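Cleaning out and rebuilding an old desktop tower, part 2: before the new processor goes in

Last time I talked you through pulling the side panel and the old processor. I got a few messages asking why I stopped there, and the answer is that I ran out of thermal paste remover and it was late. So let's pick it up with the case open and the socket bare, and get everything ready for the chip and the memory.

You'll need a Phillips screwdriver, a soft brush, a can of compressed air, some lint-free wipes, a flashlight and a little dish for screws. I use a Skonell precision set that I've had forever, but any decent screwdriver will do. Unplug the machine from the wall, hold the power button in for a few seconds, and touch bare metal on the case before you reach in. Do that again every time you come back from getting coffee!

1. Lay the tower down flat

Please don't try to do this with the case standing up. I did my first build that way, on a kitchen chair, and dropped a screw behind the motherboard that I didn't find until February. On its side you get gravity working for you, and you can see the whole board in one go. Leave yourself some room next to the case too, for whatever you need to set down.
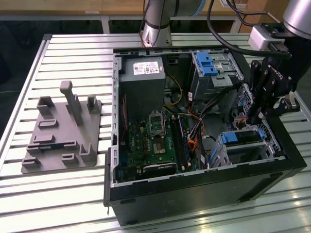 Tower on its side, panel off, with the gray fixture plate next to it on the bench.

My fixture plate is 3D-printed (I used up most of a 500 gram spool of Pestura gray and I regret nothing). If you don't have a printer, an egg carton is great for small parts. I used one for years.

2. Get the dust out

Start at the power supply end and work across. Short puffs of air, can upright, and if you're blowing near a fan, hold the blades still with a finger. Leave the power supply closed – blow through the vents and call it done. The brush is for the sheet metal around the drive bays, where the dust cakes onto all those little holes. I keep both the brush and the air well away from the processor socket, and I'd ask you to do the same. Those pins bend if you look at them wrong, and a replacement board for my old Naroretti would have set me back 217 dollars, for a computer that isn't worth half that.

3. Sort the cables

This is my favorite bit, I know, I'm strange. Before you move anything, take a picture with your phone. Then follow each cable from the power supply with your fingers and find out where it ends up. Anything that crosses the socket or the memory slots needs to be eased to one side, gently, so you aren't fighting it later with a processor in your hand. A loose twist tie is plenty. Don't cinch it tight, you'll only be cutting it off again. 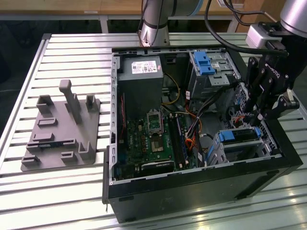
The bare socket and the memory slots, with most of the cabling over to the right toward the drive bays.

If your case has plastic drive latches like the blue ones on mine, go easy on them. Old plastic gets brittle. I squeeze, wait a second, then slide, and so far I haven't snapped one.

4. Check the socket

Take the flashlight and look at the pins from a low angle, then turn around and look from the other side. You want neat, even rows. If one catches the light differently, stop and look closer before you do anything else. Keep wipes, sleeves and fingertips out of there completely.

5. Look over the slots

Open the latches on the memory slots and check for fluff inside. Then press lightly on any expansion card to see that it's seated, and make sure its screw is snug at the back of the case.

All of this takes me up to 18 minutes when I'm not chatting to anyone. Part 3 covers seating the processor and how much paste to use (less than you think), and I'll be trying out the Castaño paste that so many of you keep recommending.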